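Days Out > Fairs and Open Days > Clutunham

Search visit reports Go

I had gone to the Clutunham open day for the free biscuits and stayed for the artificial flowers, a sentence I did not expect to write at my age. The bus put me down at the Tenon building with 18 other people, most of them better dressed for the drizzle.

Upstairs the subject was arranging. A marble-patterned table, a dark blue cloth, pink roses that will never need watering. Beside the vase stood a green tray of pretend vegetables, with a lettuce crisper than anything in my fridge.
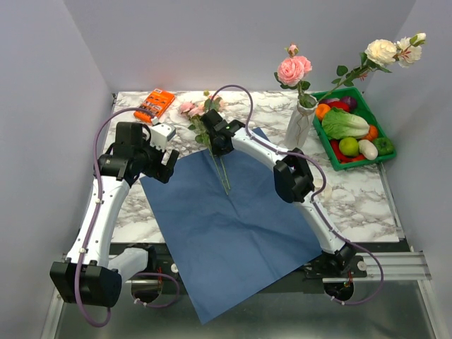
My guide, Felista Kariuki, has firm views on roses. A long stem wants company, she told us, and a cloth should go down before anything else does. I wrote this on my biscuit napkin and then used the napkin.

Aranka Magyar, behind me, asked whether the carrots were for sale. They were not. She took it badly and went to find the tea, which came from an urn with 71 written on the side in marker pen.

I stayed for the bunch on the cloth. Laid flat, artificial flowers look rather like shopping, and I grew fond of them.

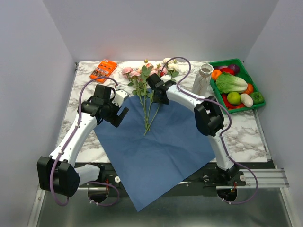

Do you have to book for the open day?
Names are taken at the door until 6, and the stairs are steep.

Comments (3)

Kerubo Nzioka: Was the lettuce really that good?

Dagmar Polák: I went in September and got no biscuits at all.

Aranka Magyar: I would still pay for those carrots.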